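Bedding & Linens > Making the bed
How do I keep the duvet folded back and the throw straight in a rental bedroom?
Posted 2024-12-30 by Jirkar

I look after a two-bedroom rental and do the changeovers myself. The main bedroom has a low platform bed with shiny side panels and a light strip underneath. The owner wants it set up the same way every time: pillows against the headboard, white duvet folded back below them, a throw across the foot end.

My trouble is the fold and the throw. I fold the duvet back and it looks fine from the door, but when I walk to the foot of the bed the roll is thicker on one side than the other. Then I pull on it to even it out and the throw goes crooked. By the time I have fixed the throw, the duvet has a wrinkle in it again. I spend more time on this one bed than on the whole bathroom.
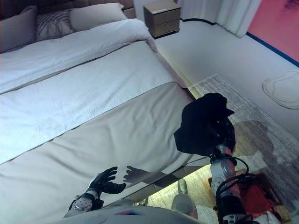
The main bed, from the foot end. White duvet folded back, throw over the lower part.

What I want to know:

What order do you do things in? I have been putting the throw on before I fold the duvet back.

Is there a way to get the roll even without going back and forth from one side to the other?

The duvet cover is also starting to feel a bit pilled. Is it worth replacing now or can I get another season out of it? The busy part of the year for us begins in April.

Last thing. The owner ordered new white linen and it comes with paper tags on. Do I wash it before the first use or can it go straight on the bed? I have 16 guests' worth of bookings to get through and only one washer.

I don't want to buy gadgets. Clips and straps have been tried and guests pull them off.

Ristham
Member, changeovers and housekeeping

Put the throw on last. That is most of your problem. If the throw is already on when you fold the duvet, every pull at the top end moves the bottom end too.

The order I use:

Bottom sheet first, tight, corners done properly. If the sheet is loose nothing above it will stay flat.

Lay the duvet on and square it to the foot of the bed. Don't look at the top yet. Get the overhang the same on the left and the right, then go to the foot and check it from there.

Go to the head and fold the duvet back in one go, with a hand on each corner of the top edge. On a wide bed you may have to do it in halves. Do the far half, walk around, do the near half to match. Use something on the bed or the wall to line up with. I use the edge of the nightstand. The fold ends level with it and I don't have to guess.

Smooth from the middle outward with your forearm, not your fingertips. Fingertips leave little tracks.

Pillows. Back ones first, then the patterned one.

Then the throw. Fold it in half lengthwise before you bring it to the bed, set the fold on the center line of the mattress, and open it out both ways. If you have no center line, put a small stitch in the middle of the throw's hem in a matching thread. It takes two minutes and you will use it for years. Let the foot end hang down and leave it alone once it is straight.

About the roll being thicker on one side, that is nearly always the filling and has nothing to do with your folding. Take the duvet off, hold it by two corners and shake it hard, then turn it and shake it from the other two. Check the corner ties inside the cover as well. If one has come undone the duvet slides down to that side and you can fold all day without getting it level.

On the shiny panels, wipe them after the bed is made. You will lean on them while you work and leave marks. Dry microfiber cloth, no spray near the bedding.

Alva
Member

Agree with putting the throw on last. I'd add that a thick roll is harder to keep even than a flat fold. If the owner will allow it, fold the duvet back once, press it down with both arms and stop there. It won't look as full in the listing photos but it stays put.

For the tags, wash before use. New white cotton often has a finish on it that makes it feel stiff, and it can shrink a little the first time. You want that to happen before you put a duvet in it. I would also check each piece in good light before you take the tag off. If there is a mark or a bad seam, most shops want the tag still attached for a return.

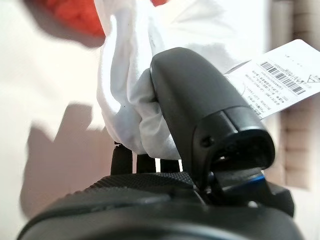 White fabric with the paper tag still attached. Look it over before you remove the tag.

Snip the tag string with small scissors. Don't pull it, you can leave a hole or drag a thread. Keep the tags in an envelope with the receipt until the pieces have been through one wash. If there is a care label sewn in, go by that for the temperature and the dryer. The paper tag goes missing sooner or later and the sewn one doesn't.

If you see small dark specks on white fabric, try a lint roller first. Often it is just fluff from something else. If they stay, soak the piece by itself and don't put it in with the rest.

The pilling depends on how bad it is. I run a fabric shaver over mine on the lowest setting, laid flat on a table with nothing under the fabric. A light pill comes off fine. If the cover feels thin when you hold it up to the window, replace it. I go for a 400 thread count, which is middling, and it has held up better for me than the softer ones. Wash the cover inside out and keep it away from towels. Towels are what cause most of it.

With one washer I would do the new linen over several evenings and not try to do it all the day before.

Girkomdale
New member

I just iron the duvet cover on the bed. Works ok for me. You need a long cord.

Jirkar
Original poster

Thank you. Two of the corner ties had come undone, so Ristham was right about that. I retied them, shook the duvet out and did the throw last. The fold came out level the first time.

I will put the stitch in the throw this week. The tagged pieces are going in the wash before I use any of them. I'm going to try the shaver on the duvet cover and decide about a new one before April.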